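Chapter 7
Following the Vehicle Ahead

In this chapter you will learn how a small robot car can keep a safe distance from another vehicle. We will work with the same cars that you built in Chapter 6.

The chapter follows a student project from the Fenasbridge robotics club. In August the club leader, Lensa Habte, gave each team one task: write a program that follows a leading car on the floor and stops 80 centimeters behind it. The team of Shewit Yilma named their car Drimska. In the first test it stopped too late, and the team had to change how often the program reads the distance.

Before they wrote any code, the students looked at pictures of real roads. They marked each vehicle and decided which one the program should follow. 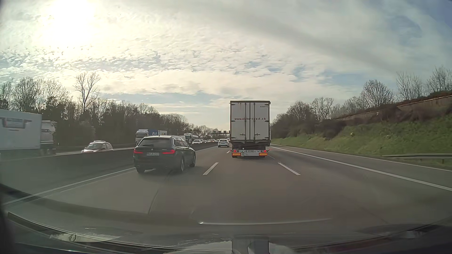
Figure 7.1 Highway traffic. The truck is straight ahead; the dark station wagon in the left lane is closer.

Look at Figure 7.1 for a minute and write in your notebook which vehicle you would choose. You will need your answer in Section 7.1.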